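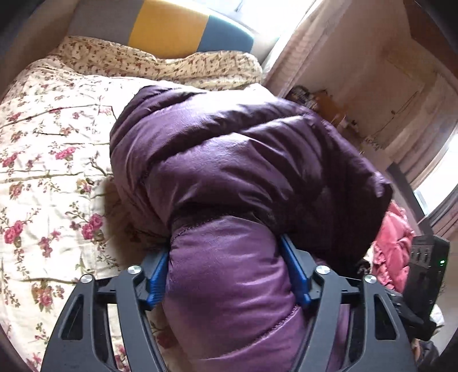 Hand-held gripper on the sleeve of a quilted jacket, with a rose-patterned sheet under it.

Home Visits Research Notes Contact

Visits > Laboratories > Andell open day

One afternoon at the Andell open day

I went to Andell on November 4, 2023, mostly for the talk on the Kudura project. The group studies how a robot can learn to handle clothes from people who do the task by hand, with a gripper of the same shape as the robot's.

The result they presented was clear to me. With 190 recorded demonstrations the robot often took only the outer cloth of a padded sleeve and lost it again. With 2,995 it closed on the whole sleeve much more often. They had planned 3,000, but five files could not be read – the speaker was a little sad about this.

More interesting for me was the second part. The recordings come from 3 homes, and when one home was left out of the training, the results there became clearly weaker. Strong window light and dark folds were named as the main difficulty. I asked if thin shirts are easier, and the answer was no, they slide.

The coffee was in another building, so I missed the start of the Trora session. The next open day is in April.

Recent visits
Trora workshop, second part
Ok: a small fair for warehouse machines
Kudura poster session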